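The Table Comes First

Amra Dervishi does most of her sorting at the table just outside her kitchen, the one with the gray grid cloth and the stars on it. "I can't cook if I can't find the chopsticks," she told me over coffee one morning in May, "and for years I couldn't find the chopsticks!"

She keeps the everyday pieces out where a hand can reach them (sticks, spoons, whatever came home from somebody's picnic), and she goes through the lot before supper. 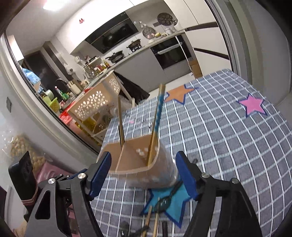
Benedito Aguiar wouldn't do it that way at all. Everything long belongs in a drawer, he told me, lying down, and a cup on the table only gets knocked over by the first elbow. Amra laughed when I passed this along. "He's welcome to come and open my drawers," she said.

Her own rule is to match the chopsticks first. 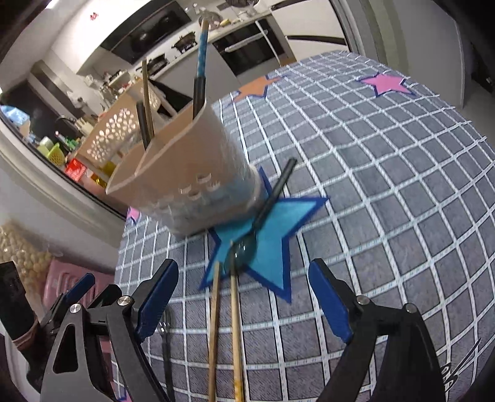
A pair that doesn't match stays in use, though, because she can't bring herself to part with one good stick. "My mother was the same," she said. Spoons come next, and those she likes to keep together.

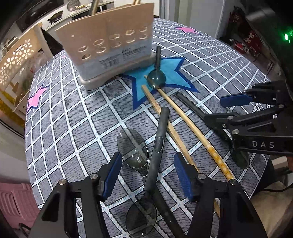 She gives the whole job 30 minutes, often less if the radio is good, and then the cloth gets shaken out over the back step. 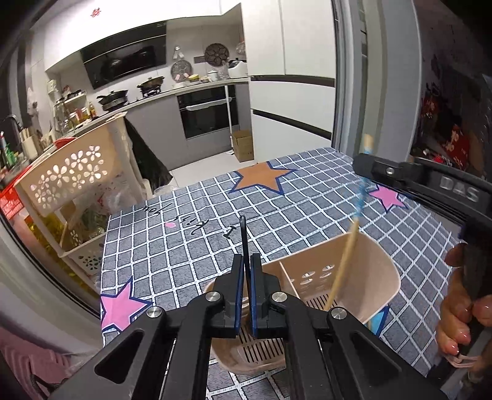

On Baskets

"Get one with holes," Amra said. "Crumbs have to go somewhere, dear."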